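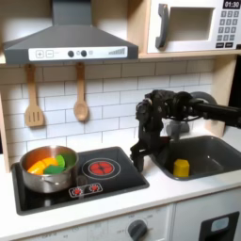
Last updated: January

Remote work stays in Wenddale – FAQ

Which connection speed can I expect?
The Getuverro line is not available here; apartments on the Getuvero network get 90 Mbps down and 52 up. Older buildings on the hill use a shared radio link, and video calls there drop in the evening.

Is there a coworking space?
Skumitz, on the upper floor of the old post office. Day passes are sold at the desk. Phone booths are booked by the half hour.

Can I work from cafes?
Three allow laptops all day. Most others ask you to close them at lunch. Outlets are rare – bring a charged battery.

Do I need a local SIM?
Only as a backup. Coverage is good in the center and weak past the bridge.

What is the minimum stay?
One month at the monthly rate. Shorter stays are billed per night and cost almost twice as much.

Is a desk included?
In every unit except studios. Request one when booking.

Can I receive packages?
Yes, at the Skumitz desk. Put your unit number on the label.

Does the visa allow remote work?
It depends on your passport. Check with the consulate before you pay a deposit.

3 shares

Comments (2)

slowbag: Radio link was fine for email, useless for calls after 7 pm.

mtk: Do the phone booths have outlets?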